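Call for Participants: Working Group on Safe Practice for Small Two-Arm Robot Cells

Posted 03/05/2025 by the Zumano Project Office

The Zumano project is looking for people who run, maintain or teach with small tabletop robot arms to help write a shared set of working rules. The draft will be tried at the Waltov workshop in Flumerton and at partner sites, then published free of charge.

Most of the written rules our members use were made for large industrial arms behind fences. Small arms get treated like office equipment. They still pinch fingers, pull cables loose and move when someone thinks they are off. Over the past year we collected 1,256 log entries from member benches, and a large share of them deal with the same few things: cables caught in a joint, tools left inside the reach of an arm, and two people working on one cell without telling each other.

What the group will cover

The draft has four parts. Participants can sign up for one or more.

1. Starting and stopping. Who may power up a cell, what has to be checked first, and how a cell is marked when it is out of service. The current draft says a lit LED on a joint means the arm is to be treated as live, whether or not it is moving. Several sites disagree with this and we want to hear the arguments.

2. Cables. How much slack to leave, where to tie cables down, and how often to look at them. On arms with long links, the cable has to follow the full travel of the joint without reaching the gripper or the neighboring arm. Both arms on the bench shown have purple cables, and the left one runs in a wide loop over its forearm. Part 2 needs to say how large a loop like that may be.

3. Clear table. What may stay on the work surface between runs. Pens, hex keys and loose screws come up again and again in the logs. The draft treats the rails at the edge of the table as part of the surface, so a marker lying on the far rail counts as an item left in the cell.
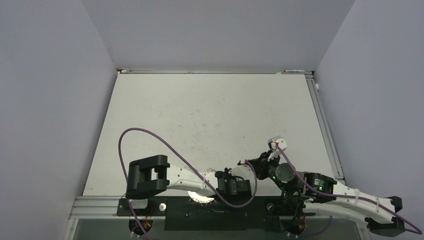
4. Parking positions. Where each arm should be left at the end of a session. Sites now do this in very different ways. Some fold one arm and stretch out the other, some park both low near the mounting plate, and some have no rule. The group will pick a small number of accepted positions and describe them in plain words.

Who should apply

You should have worked with small robot arms for at least 60 hours, in any role. We want operators and technicians as much as engineers. You do not need experience in writing standards. You do need to read drafts closely and send comments on time.

We have 20 places. No more than two people from the same employer will be accepted.

What you will do

Read the draft for your part and return written comments. Join a video call every two weeks. Try the rules on your own bench for one month and keep a short log. Attend one working day in Flumerton, where the draft will be tested on the Waltov benches. Closed shoes are required, and long hair and lanyards must be secured before you go near a cell.

Pay and expenses

Participants who complete the bench trial and the working day receive a single payment of $1,711. Travel to Flumerton is paid separately against receipts. Employers may ask for the payment to be made to them.

How to apply

Send one page to the Zumano Project Office, Quezada Building, Flumerton. State which part or parts you want to work on, what arms you use, and one rule at your own site that you think should be changed. Please do not send a full resume.

Applications close at the end of April. Everyone who applies will get a reply, and the comment period on the public draft will be open to people who were not selected.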